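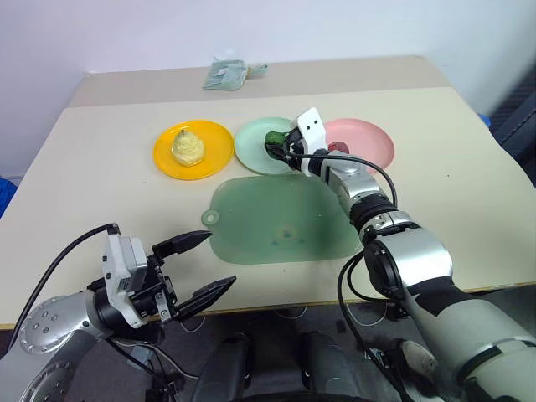 Right gripper on the little green one, mint plate, Saturday session.

Last updated: 24 May 2025

What a good day! I've spent most of it with the new handling rules open on my knee, and I'm far more taken with them than I expected to be. Drovberg sent the draft over earlier in the week, five pages, and I'd been putting it off (rules, at the weekend!) but they're written by people who have plainly stood next to an arm and worried about it.

My favourite is rule 2, the idle arm rule. While one arm is holding something, the other stays open and low over the near side of the table, and it doesn't join in unless the task sheet says so. We used to let it wander about wherever the last move had left it. Now I know where to look for it, and so does anyone who walks in.

Then there's the one about plates. One plate for each thing, all in a row, and the colours go down in the log before the first move - yellow, mint, pink, left to right. I grumbled about that on Monday and I take it back. Reading my old Dondine notes this afternoon, I found "middle plate" used for two different plates on the same page.

Cables I'm less sure of. The draft says they must have "enough slack for full reach", and how much is enough? Ours loop over the arm and hang down past the table edge, and I'd like a proper wording for that, with a length in it. I've written a note in the margin and will send it with the rest.

Also asked for: a line about the mat. Does it have to be spotless or only flat? Ours has a few faint marks near the middle and I honestly couldn't tell from the text whether that matters.

The log stands at 177 entries now, 111 of them written the new way. I want to redo the older ones before June, which is silly of me, but I do love a tidy log.

Must remember to ask Flunberg for their stop button checklist. Tea, then bed.

Recent entries
- Why I now write the task sheet first
- Daneshvar open day, and a very long queue
- Two arms, one table: first thoughts
- Stop buttons and where to put them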